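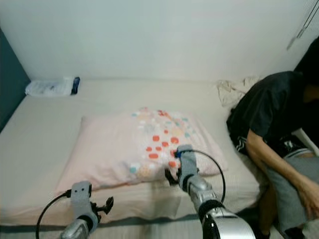 Fig. 4. Bed with a dotted pink pillow.

Section 4. Setting up computer analysis in Jumine

Read this section before you switch the engine on. Most complaints about Jumine's analysis come from people who let it run on every move and then believed the number on the screen. The number is useful, but it deserves more suspicion than it usually gets.

4.1 Before you start

You need Jumine installed, at least one game saved in your database, and an engine file. The standard download comes with Uvton. Crabtree also works, though its default settings are greedy with memory and its claims of "human-style" evaluation should be taken with a large grain of salt.

4.2 Adding the engine

1. Open Settings and choose Engines.
2. Click Add, then browse to the engine file.
3. Set Threads to half of what your computer has. The automatic setting takes all of them, and your board will stutter.
4. Leave Hash at the default for now. Raising it is widely recommended and makes little difference in short sessions.
5. Click Test. A green dot means the engine answered. It does not mean the settings are any good.

Note: If the dot stays gray, check that you picked the engine itself and not the opening book that sits in the same folder. The two file names are far too similar.

4.3 Analyzing a finished game

1. Load the game and go through it once with the engine off. Write your own comments at the moments where you were unsure.
2. Click Analyze Game.
3. Set the time per move to 40 seconds. A game of 33 moves will keep the computer busy for a good while, so start it before dinner.
4. Under Lines, choose two. One line hides the fact that a second move was nearly as strong.
5. Click Start.

Caution: Do not close the lid of a laptop during analysis. Jumine says it will resume where it left off. In our tests it sometimes went back to move one.
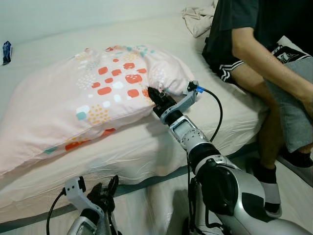
When the analysis ends, Jumine marks each move with a color and gives both players an accuracy score. Treat the score lightly. A quiet draw with early trades can earn a higher score than a hard-fought win, and a score of 65 in a sharp game may hide some very decent chess. The colors are only slightly better. Red marks a large drop in evaluation, even when the player was still winning easily afterward.

4.4 Comparing with your own notes

1. Open the Notes panel beside the engine lines.
2. Stop at every move where your comment and the engine disagree.
3. Play out the engine's line on the board until you understand why it works. If you can't, flag the position and bring it to a stronger player.

4.5 The Bristiten training pack

The pack adds 176 endgame positions, picked by the maker to match "your weaknesses." We saw no sign of matching. Two accounts with very different games got the same positions in the same order. They are sound positions all the same, mostly rook endings. To load them, choose Import, select the pack, and clear the box marked Adaptive Mode.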